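Vadcombe Neighbors Help Board
Home and Workspace > Desks and cables

Cables on a tile floor behind a desk that stands in the middle of the room

Posted by tiled_and_tangled
October 16, 2024

Hello to all. I read this board for a long time but I write the first time, so please excuse if my English is sometimes stiff.

We have a small shared office, two desks and soon maybe a third. My desk is white, with a curved front edge, and under the top there is a shelf. The desk does not stand at the wall. It stands more or less in the middle, because near the wall there is a radiator and the landlord does not allow furniture in front of it. So all the electricity must come over the floor.

The floor is polished tile, light gray. In our lease from Morgan (the letting office, not a person) it is written that we may not drill, glue or screw anything into the tile. I asked them by e-mail if tape is allowed, and they answered that tape is allowed if it leaves no mark. I do not know how to be sure of this before I try it.
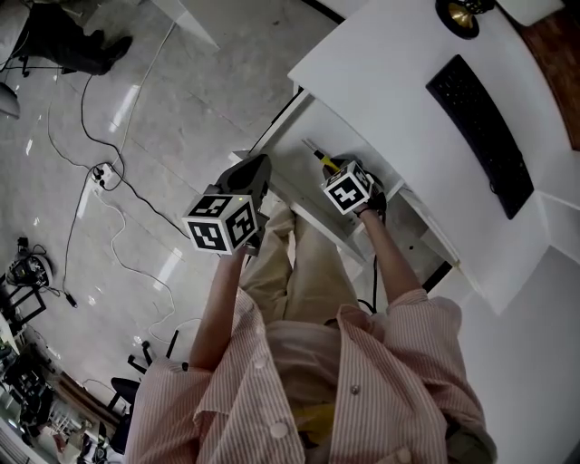 My main problem is the power strip and where it should live. I tried first to push it under the desk with my foot every morning, but in the evening it was again in the walkway, I think from the chairs. The strip is a small white one, and it lies on the open tile with black and white cords looping around it, quite near to where a colleague's chair stands. I would like to have it off the floor completely. The shelf under the desk would be a possibility, but I keep tools and small things there and I am not sure if it is good to have a power strip in a half closed place.

What I bought until now: one pack of Brakance cable clips with adhesive back. They held 9 days on the underside of the desk and then fell down, one after the other. I have also a fabric sleeve from another shop, not opened yet.

My wishes are:
the strip should not lie on the floor
I can still move the desk a little for cleaning
no drilling in the tile (in the desk it is allowed, the desk is ours)
it should not look terrible

Thank you for every advice.

plainsawn_kitchen

Good evening. I had nearly the same situation in a rented room with tile, so I write you what I did.

First, take all plugs out and lay every cord straight on the floor. Then write on a small paper label what it belongs to and put the label near the plug. I found two cords that belonged to nothing anymore. It is boring work but after this you see how many sockets you really need.

Second, mount the strip on the desk and not on the floor. If you are allowed to screw into the desk, do this and forget the adhesive. Look at the back of your strip, often there are two keyhole slots. Measure the distance between them, put two short screws in the underside of the desk top, and hang the strip on them. Please measure the thickness of the top before you buy screws! My first screw came out on the upper side, next to my keyboard, and it is still visible today. If the strip has no slots, take a wire tray with screws and lay the strip inside.

I would not use the shelf. A strip gets a little warm and between tools and papers it has no air. Also a loose screwdriver next to open sockets is not a nice idea.

Third, when the strip hangs under the desk, only one cord must go to the wall. This one you can lay in a floor cable cover made of rubber. The heavy ones stay on tile by their own weight, without glue. Mine is 2 meters long. Buy one with sloped sides, because the chair wheels must go over it, and choose the channel wide enough for the cord but do not fill it with three others.

For cleaning, leave a loop of cord behind a desk leg, so that you can pull the desk out a bit without pulling the plug. I leave a length like my forearm.

About your clips: wipe the underside of the desk with alcohol before, let it dry well, press each clip for a minute and hang nothing on it until the next day. I had Brakance too and with this method they hold since March. But only for thin cords. For the strip itself I would never trust them.

mopbucket_ed

just get a shorter extension cord and zip ties. did it in 10 minutes, works fine. dont coil up the extra though, a coiled cord under load gets hot

Stairwell2579

I agree with the first answer in most points, but I like to add something about the tape, as you asked for it.

Please do not use the silver tape on polished tile. It leaves a gray glue which is very hard to remove, and Morgan will see it. There is a cloth tape for stages and events, it is matte and comes off more clean. Test a small piece in a corner for one week before you put it on the walkway. In our office at the other side of Vadcombe it left nothing, but our tile is not polished, so I cannot promise.

The tape also should not go over the whole length of the cord for years. It is good for a few days, until the rubber cover arrives. And before you order the cover, look if the cord could go another way, where no person walks. With us it was possible to go along the back of the second desk, and this made the path longer but nobody steps there now.

For the tray, I have the Stindix one in white. It has 300 in the name and I thought this is the length in millimeters, but mine is longer, so check the drawing on the package and not the name. Your strip is small, it should fit well. A white tray under a white desk you will hardly notice.

One more thing – if the third desk comes, do not plug its strip into the first strip. Each strip should have its own socket in the wall. If you have not enough sockets, write to the letting office and ask for an electrician. They did it for us, although it needed several e-mails.

tiled_and_tangled

Thank you very much to all three. I looked at the back of my strip and it has the two slots, so I will try with the screws first. The desk top is thicker than I thought. The clips I will clean with alcohol and use again for the keyboard cord and the other thin ones.

The rubber cover I must still order. Does somebody know if the black ones make marks on light tile? The landlord's cleaning company is very strict with this, and I saw there is also a gray version but it costs more.

Stairwell2579

Ours is gray, so I do not know it for black. I would pay the difference.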